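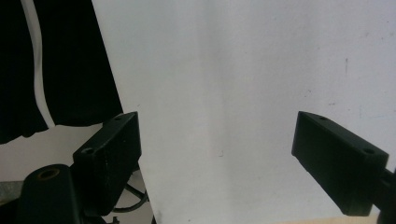 Figure 1. Black cloth hanging against the pale surface.

Does a black curtain make a small room better for showing slides?

Project report, second year, Interior Environments
Gadisa Sisay, Cherry Mae Estrella, Florencio Nieto
Supervisor: Aileen Manalastas

1. Why we did this

The seminar room at Judurton has one white wall that everyone uses as a screen, and in August the department bought black drapes for it. The claim that came with them, repeated to us by several people who had not measured anything, was that black fabric beside a projected picture "soaks up" stray light and makes the picture look stronger. The leaflet from the supplier, Erner, says much the same in larger letters. It gives no test conditions and no readings, and the only number we could find in it is the price per metre.

We were doubtful. A dark cloth can stop light coming through a window, and it can stop light bouncing off whatever it covers. Those are two different jobs and the leaflet treats them as one. We wanted to know how much of each was going on in this room, and whether a person sitting at the back would notice.

2. The room

The wall is painted matt white. It is less even than people think. Last year Maricel Enriquez patched it for her own project and the filler took the paint differently, so the tone shifts slightly if you look along it. It also picks up small marks whatever you do. We decided not to repaint. A fresh coat would have given us nicer results for a wall that does not exist the rest of the year.

The drape hangs from a rail at the side and can be pulled part of the way across. It was cut by hand and the hem wanders. We mention this because the hem decides how much wall is left bare at the bottom, and our early readings were inconsistent until we started pulling the cloth to the same pencil tick each time. Florencio ironed it once. The folds came back by the afternoon and we gave up on that.

The window faces the car park and has an ordinary roller blind that does not reach the sill. There is a ceiling light with a single switch, so it is either all on or all off.

3. What we measured

We used a light meter borrowed from the Hurkness workshop. It is an old one. We checked it against the newer meter in the Cabrera building and the two agreed well enough in the middle of the range, less well in bright light. Any reading taken near the window should be treated with some caution, including ours.

Readings were taken with the sensor flat against the wall at head height, facing into the room. The projector was off, as we were after the stray light and did not want the lamp drowning it. All the main readings were taken between two and three in the afternoon, on days when the sky was evenly overcast. Sunny days were thrown out. So was one session where somebody had left the corridor door open, which we only found out when we compared notes.

4. Results

Blind up, ceiling light off, drape tied back: 591 lux at the wall.
Blind up, ceiling light off, drape pulled over the near part of the window: 397 lux at the wall.
Window sill, blind up, sensor facing out: 2967 lux.
Ceiling light switched on, drape tied back: readings of up to 700 lux at the wall.

The drop from the first figure to the second is a third, and that is the figure that will be quoted if anyone quotes this report. Please read the next part before doing so.

5. What the drop does and does not show

When the drape is pulled forward it covers a strip of glass. Less daylight comes in. That would happen with a drape of any colour as long as it was thick enough, and it tells us nothing about black cloth soaking up stray light.

To get at the second claim we closed the roller blind, taped a bin bag over the gap at the sill and lit the room with a desk lamp pointed at the opposite wall. Then we moved the drape so that it hung over white paint and no glass. If black cloth beside the picture helps on its own, the reading in the middle of the wall should fall. It did fall, but by so little that the needle's own wobble was nearly as large. Gadisa thought he could see a small steady difference. Cherry Mae, reading the same meter with her back to the drape so that she could not tell which way it was set, got the order wrong almost as often as right. We have left those readings out of the table in section 4. We do not think they would stand up.

We also hung a pale bedsheet from the same rail over the same strip of window. It was much thinner and let a lot of daylight through, so the comparison was poor. A pale cloth of the same weight would have been a proper test. We asked Erner for an offcut and had no reply by the time we had to write up. This is the biggest hole in the project.

6. What people said

We put up a slide with grey steps on it and asked classmates at the back row to say which steps they could tell apart, with the drape forward and with it tied back. They could separate more of the dark steps with it forward. They also knew what we were testing, and most had already told us the drapes were a good idea. One of them praised the effect of the black curtain during a run when it was tied back. We would not put much weight on this part.

There was one comment we had not looked for. Several people said the picture had a cleaner side to it when the black cloth came right up to the edge of the slide. That may be true in the way a mount helps a print, and it would have to do with contrast at the border. A light meter cannot settle it. Somebody could do a decent project on that alone.

7. Objections to our own work

Our supervisor pointed out that the wall was measured at one height only. She is right. The bottom of the wall, where the hem leaves bare paint, may behave differently.

Overcast days are not all the same, and we have no reading of the sky for each session. The sill figure was taken once.

We also went in expecting the leaflet to be wrong. Having Cherry Mae face away from the drape helped, though we thought of it late and used it for only one part of the work.

8. What we would tell the department

Keep the drapes, and pull them over the window when slides are being shown. Turn the ceiling light off first, as it costs nothing and makes a larger difference than most people in the room seem to believe. A roller blind that reached the sill would probably do most of what the drapes do now, for less money, and it ought to be priced before any more fabric is ordered for the room next door.

The meter has gone back to Hurkness. The raw readings are in Florencio's notebook, including the sessions we threw out.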